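The Hover

By the time I joined the leek project, everybody at Flisden had an opinion about the hover, and most of the opinions were that it should go.

Let me back up. We were teaching an arm to cut vegetables by showing it how. A person steers the arm through the job, the computer records every joint angle and every push on the blade, and later a model called Katum goes through the pile and learns to do the same thing by itself. We had 2,855 of these recordings when I arrived, and I loved them on sight. You could tell who was steering! Benavides cut like somebody late for a train. In-ho Wang cut like he was signing a treaty.

And in 1,834 of them, right before the first cut, the arm stopped. It came down over the board with the knife in its fingers, and then for a second or two it did nothing at all. That was the hover. It was in the fast people's recordings and the slow people's recordings. Benavides had it, and when I told her so she made me play her four in a row before she'd believe it.

The standard thing to do with a hover is snip it out. It's dead time. If you leave it in, the model learns to stand still, and a model that has learned to stand still is very good at it. Our first Katum stopped over a zucchini at ten in the morning and was still there when we came back from lunch. So the lab at Trurnavthorpe, where the money came from, had sent us a tidy little script that took out every stretch where the arm moved less than a hair. We ran it, we trained again, and the new Katum was quick and confident and wrong. It went straight in. If the leek lay where it expected, lovely. If the leek had rolled a thumb's width toward the bag of onions, it cut the board and carried on down the board, slice after slice of nothing, perfectly even.

"It's got beautiful manners," Benavides said. "It just hasn't noticed there's no food."

In-ho was the one who wouldn't let the hover alone. He'd been steering that afternoon in December, the sun coming in low across the floor, and he had the arm over the board when he took his hand off the controls and said, quite loudly, "I'm looking!"

I said looking at what.

"No, that's what I'm doing. In the hover. I'm looking at the leek." He put his hand back, moved the arm away to the side, brought it in again, and stopped. "See? There. I don't decide to. I come down and I look at where the white part starts, and where the tip is, and then I go."

I got so excited I knocked over a stool. Of course he was looking! The arm wasn't moving, so we had called it nothing, but the most important thing in the whole recording was happening right there, and it was happening in a person's eyes, where we had no sensor.

We spent the rest of the day on it. In-ho would bring the arm to the board from one side, then another, and I'd sit beside him with a notebook and write down what he said he was looking at, and he'd get cross because saying it made him do it differently.

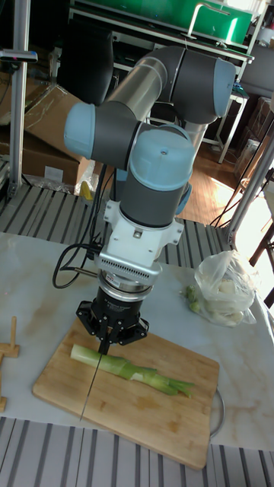
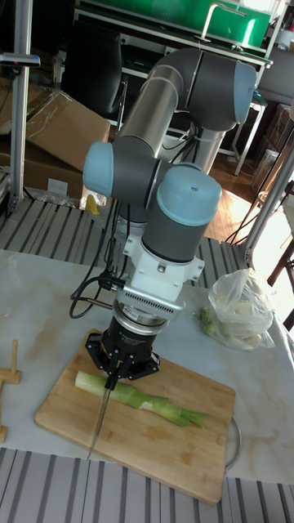
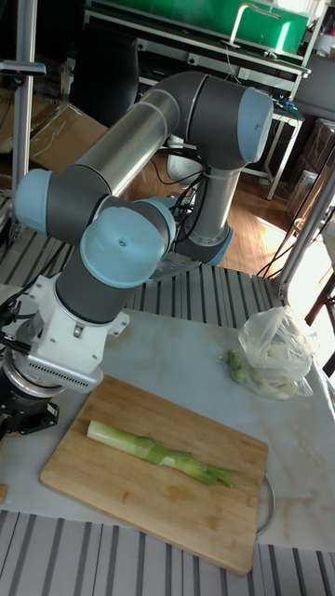 "Tip," he'd say. "Tip. White part. Tip again. Oh, I'm hungry."

My notebook from that day is mostly the word tip.

The idea we ended up with was so plain that I was embarrassed to write it on the whiteboard. We would leave the hovers in, every one of them, but we'd stop asking the model to copy them as motion. During a hover, the job would be a different one: tell us where the end of the leek is, tell us where the tip of the blade is, and keep telling us until the two answers stop wobbling. When they settle, the hover is over and you may cut. So the arm wouldn't be standing still for a second because people stood still for a second. It would be standing still until it knew something.

Benavides thought it would take forever. She thought we'd get zucchini morning all over again, except now with a reason. She built it anyway, in two evenings, with her coat on, because the heat goes off at six.

The first try was a mess. Katum settled instantly on everything, including an empty board and my sleeve. It turned out to be one line, a minus sign where a plus should have been, and I have never been so happy to find a stupid mistake in my life. Second try, with the sign fixed, In-ho laid a leek down nice and straight. The arm came in, and it stopped, and all three of us leaned forward like people at a tennis match.

It waited. Then it made the smallest shift to the left, a fidget really, and cut.

"Again," said In-ho, and this time he turned the leek at a mean angle.

The stop was longer. You could see it was longer! On the screen the two little crosses were chasing around, one by the roots and one by the knife, and then they quit chasing, and down it went. He tried a thin one. He tried a bent one that looked like a question mark. For the bent one it hovered for what felt like a whole season, and Benavides began to say "I told you," and got as far as "I told," and it cut.

Nobody clapped, since we had our hands full of leeks.

What we did next was less dramatic and I enjoyed it even more. We set up a real test, with the leeks placed by rolling dice so that none of us could be kind, and we let the arm work through 1,025 of them over the next weeks, with the old tidy Katum taking its turns too. I can tell you that the soup in that building became a serious matter. I can also tell you that the new one hit the leek so much more often that I checked the scoring by hand, twice, on different days, looking for another minus sign. There wasn't one.

The bit I keep thinking about is the lengths. When you line up all the hovers, Katum's are long where ours were long. Bent leek, long. Leek half under its own leaves, long. Straight fat leek in good light, hardly there. We had never given it our timings, and it came out with something very like them, just from needing the same facts we'd needed.

I wrote that up for Trurnavthorpe in a report with far too many exclamation points, and In-ho took most of them out. He left one, on page four, next to the plot of the lengths. The reply came back asking if the method would work with carrots.

We didn't know. Carrots roll. Benavides said they'd be awful, and was already putting her coat on to go and buy some, and In-ho called after her from the controls to get the crooked ones.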